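Notes from the packing end

Vumura has been on bench four since September, and Keegan Henare has asked me to write something about it for the newsletter, on the grounds that I complained the most. I think he hoped I'd been won over. I'd call it a ceasefire.

For those of you in the Ornlow office who have only met Vumura on a slide, it is an arm that picks small boxed goods and puts them in bigger boxes. That used to be my job, and Ataahua Whitcombe's, and before that it was the job of a man called Ghislain Zacharias, who did it for 21 years and now comes in two mornings a week to tell the arm it's doing it wrong. He has a point more often than the engineers would like. The arm was taught to pack from the left, and Ghislain maintains that any fool packs from the far side, so you can see what you've got. In week three they changed it to the far side. He has been unbearable.

What has changed for the rest of us is harder to put on a slide. I used to go home with sore wrists and a fairly clear head. Now my wrists are lovely and I lie awake thinking about carton flaps. The arm doesn't mind lifting, it will lift all day, but it has strong feelings about cardboard. A flap that leans in by the width of a finger is enough to make it stop and wait for a grown-up. Before, if a flap was in the way, you shoved it with your elbow and never thought of it again. I must have elbowed thousands of flaps in my time and not one of them got its own entry in a log.

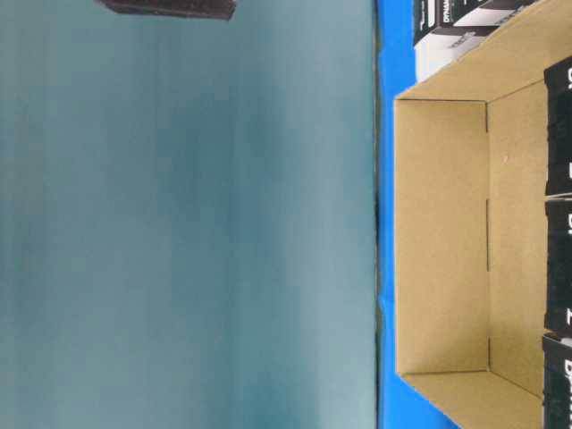
The log, since I've mentioned it, is the other big change. Every stop gets written up, with a reason picked from a menu of 53. Eleri Probert and I went through the menu one teatime and agreed that we use six of them. My favourite is "object uncertain", which I have started using at home. Eetu Toivonen, who looks after the software side, has promised to trim the list, and in the meantime he'd like us all to stop choosing "other" and typing "sulking".

On to pay, because that's what people ask me about in the canteen. Bench four now has one person on it instead of two, and Ataahua has moved across to returns, at the same rate, which was agreed in writing before the thing was plugged in. She says returns is quieter and the radio is better. The bench minder's rate was supposed to go up once we'd done the training. We have done the training. Keegan tells me the form is with Rutherford, and I would like it recorded here that the form has been with Rutherford for longer than it takes to pack 200 cartons by hand, while talking.

As for how fast it goes, the arm packed 3424 items in its first full month, a figure that has been read out at two meetings. I asked what the bench did in the same month last year and was told they'd have to look it up. They are still looking. I'm not being awkward (I am a bit), but if we're going to put numbers on the wall I'd like ours up there too.

There's talk of a second one for bench five after the Midosetti order is out of the way. Eleri has asked that whoever is going to mind it gets a say in where the stop button goes, as ours was fitted for somebody with much longer arms. Keegan has said yes to that in front of witnesses.

If you'd like a turn minding bench four, there's a sheet by the kettle. Bring a cardigan, as you don't move about like you used to, and please don't let Ghislain near the settings.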